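Zindex extends repair service for work furniture to small firms

Zindex, the office and workshop furniture supplier, is opening its repair service to businesses with as few as six employees. Until now the service was only offered to larger customers on a yearly contract.

Under the new terms, a small firm can send in desks, benches and chairs for repair one piece at a time. Each job is priced before work starts, and customers have 30 days to accept the quote. Repaired items carry the same guarantee as new ones.

The service handled 3,373 pieces last year. Of these, 1,524 were chairs - mostly gas lifts, castors and worn seat pads. Bench tops and desk frames made up most of the rest.

Repairs are carried out at the Zindex workshop in Esska, which took on extra floor space in January. Spare parts for the Thorlacius and Vitero ranges are kept in stock there, including parts for models no longer on sale.

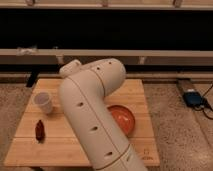 Collection is free within the Esska delivery area. Customers further away can book a return slot with their next delivery, or bring items to the trade counter, which opens at 8am.

Furniture from other makers will be accepted where parts can be found - customers should send the model name and a photo of the fault before booking.

Price lists and booking forms are available from the Zindex customer desk.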